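Right, bedroom floor update for those of you who asked (two of you asked, hello). The clothes are off the chair. They are now on the bed. I'm calling it progress and you can't stop me.

1/ The plan for tonight is one bed's worth of clothes, folded or hung up or in the wash before I'm allowed to sleep. It works as a deadline as there's nowhere else to lie down. The sofa is 40 inches of cushion and a lot of wooden arm.

2/ I've got the bamboo mat on at the moment, over the flowery sheet, and can I recommend folding on a bamboo mat? It's flat, it's firm, nothing sinks in the middle like it does on a duvet. You can smooth a T-shirt out with the side of your hand and it stays put.

3/ Yes, I know it's a summer thing and yes, I have it out early. I sleep hot. My sister bought hers the same week and keeps it rolled up behind a door until June like a normal person.

4/ Sorting first, folding second. I used to pick up each thing and fold it straight away and then find I had four little piles of T-shirts in four different places, plus one in the airing cupboard. Now everything gets thrown to a side of the bed. Tops left, dark stuff right, anything I have to sniff goes on the floor.

5/ Dark stuff is winning. I don't remember deciding to own this much navy. Half of it I can't tell from black until I take it to the window, and the window at this time of night is no help at all.

6/ T-shirts, then. I do them face down, sides in, sleeves back, bottom up to the collar, then once more. Blandine Leblanc from my old Sestau flatshare taught me that, and she could do a whole wash while on the phone to her mum. I'm slower. I did time myself back in January and got through the lot in 272 seconds, but they were not nice folds and I had to redo most of them.

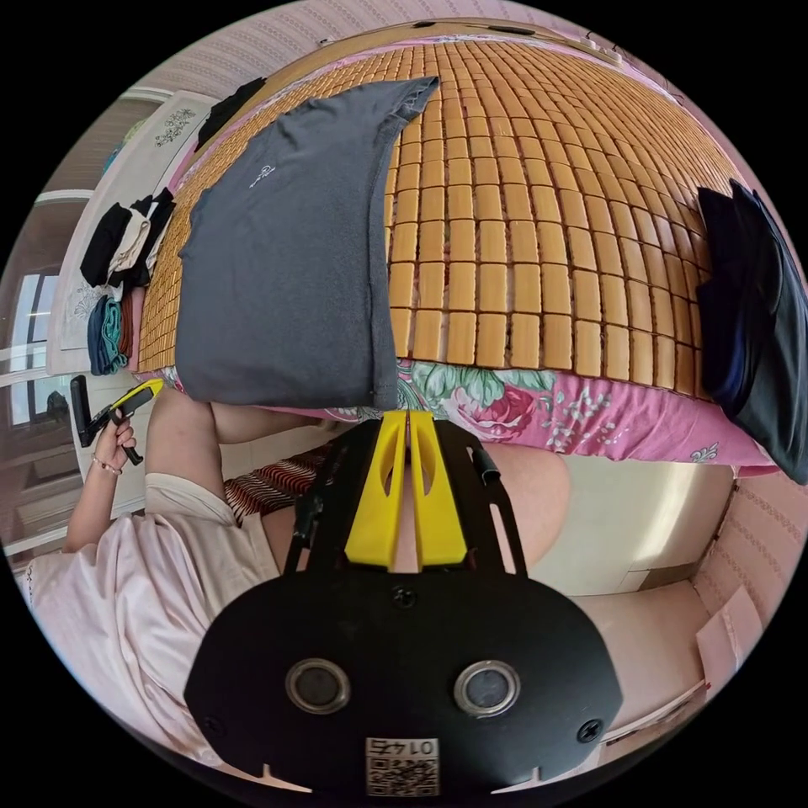
7/ Do you iron T-shirts before they go in the drawer? I fold them as soon as they're dry and press them flat with my hands, and the iron only comes out for shirts with a collar.

8/ Somebody's already replied "what about linen". Linen gets hung up and I make peace with it.

9/ Where it's all going: the Memik drawers, the narrow set with the sticky bottom runner. Rub a candle stub along the runner, by the way. I did it on Sunday and the drawer now shoots out and hits me in the shin, so maybe use less candle than I did.

10/ Standing them up on their edges in the drawer like files really does help, I resisted it for years. You can see the whole lot when you open it and you stop wearing the same two off the top. The only catch is when the drawer's half empty and they all slump over like drunks. I shove a shoebox in the gap.

11/ Trousers over the side of the bed is my holding area, before anyone writes in. If they hang straight down while I do the tops, the worst of the creases drop out and I don't need to bother much after. Heavy cotton is best for it. Anything stretchy just slides off on to the floor and then it's in the sniff pile by accident.

12/ The keep or go question. I've got a bag on the go for the charity shop on Hrytsenko Street and my rule is if I fold it and feel nothing and can't remember wearing it since last summer, in it goes. Grey T-shirts are exempt. I will always need another grey T-shirt.

13/ Oh, and the mat itself! A few of you wanted to know how to clean one. Wrung-out cloth, along the rows, then across, then leave it over the back of two chairs until it's properly dry. Don't soak it, the strings hate it. And check between the tiles for crumbs if you're a toast in bed person. I'm a toast in bed person.

14/ Sheet goes in the wash tomorrow with the pillowcases. I love that sheet, it's all roses, it looks like my nan's tea tray, and it has never once stayed on all four corners of the mattress. Any tips on that VERY welcome. I've tried the clips and they ping.

15/ Tops done. Kettle on. Going back in for the navy pile, then socks, which I'm pretending aren't there.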